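What the Second Arm Costs

Budgeting for a produce-handling robot, from the quote to the floor

Most buyers start with the arm. They get a price, add shipping, and take the total to whoever signs. Sunita Rana did the same in March, when Grarnia, the produce display company where she runs operations, decided to look at a two-armed machine for moving fruit between crates and display stands.

The first quote came from Gitell, an integrator that mostly works with warehouses. It covered the arms, the base and a year of support. It did not cover hands. Those were on a separate sheet, priced per hand, with the cables and wrist modules listed as accessories.

"I had read the quote three times before I saw it," Rana says. "I assumed a robot came with hands."

She now tells other buyers to ask for one sheet with everything needed to pick up one item and put it down somewhere else. If a part has to be bolted on, plugged in or licensed before that can happen, it goes on the sheet.

The job itself is plain enough. A bunch of grapes is lifted and brought to an open crate. The grapes are artificial, as is common in display work, but the stems, leaves and loose berries still make them awkward to hold.

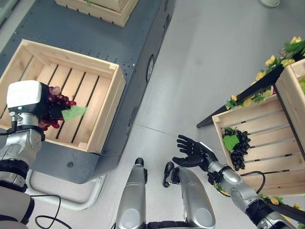

Start with the task list

Urmila Dhillon has planned equipment purchases for Keskinen, a packaging firm, and now advises smaller companies. She asks clients to write down every item they expect the machine to handle before they talk to a vendor. The list should be specific. "Fruit" is too broad. A bunch of grapes hangs and swings. A lemon rolls. Strawberries with leaves attached get caught on each other and on the slats.

The list decides the hand, and the hand decides a good share of the budget. A simple two-jaw gripper is cheap and easy to repair, and for boxes it may be all a company needs. A hand with fingers costs more to buy and more to keep running, but it can get under something soft and hold it from below.

It also settles whether one arm will do. Grarnia had hoped so. After going through the list with Dhillon, the company budgeted for two, on the grounds that large bunches need holding at the top and the bottom. 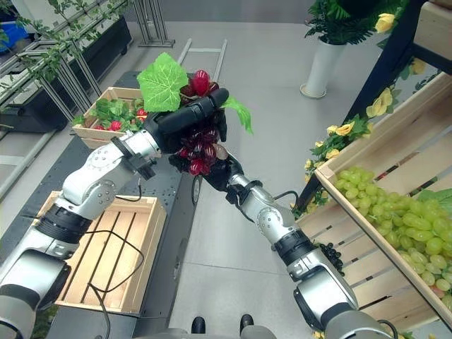

Both hands on one bunch of grapes, with an empty crate on the table below.

Floor space is the next line, and it tends to be left out. A robot with its own base needs room for the base, room for the arms to swing, and a clear path for whoever brings the crates. Tables and stands may need to be lowered, raised or moved. Rana's team set aside money for two new stands and ended up reworking the old ones instead, which took longer but cost less.

Crates deserve a line of their own. A machine that has been set up for one crate can struggle with another that is slightly deeper or has taller corner posts. Dhillon advises settling on one model and buying spares at the start. Grarnia's order was for 1118 crates across its sites, and Rana would place it earlier if she were doing it again.

Then there are people. Geeta Awasthi, who handles training at Grarnia, asked for paid hours for three staff members to learn the machine — how to start it, how to stop it, how to clear a dropped item and when to call for help. The first draft of the budget had nothing in it for this. The final one did.

Wear parts

The supplier Grarnia chose in the end, Grostedden, gives a replacement schedule with each quote. Buyers should ask for one even if it is not offered. Finger surfaces, cables and connectors are the parts to look at first, along with how long each takes to arrive. A cheap part with a long wait can cost more than an expensive one kept on a shelf.

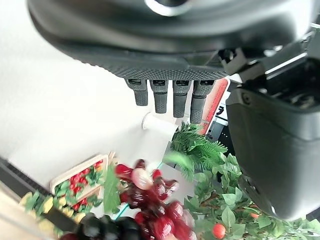
By Ritu Bhatt | May 12, 2024

Dhillon suggests keeping two sets of whatever touches the product. She also suggests leaving part of the budget unassigned for the first year and writing down what it gets spent on, so the next purchase has real numbers behind it.

Rana has her own file started. The longest entry so far is for cable clips.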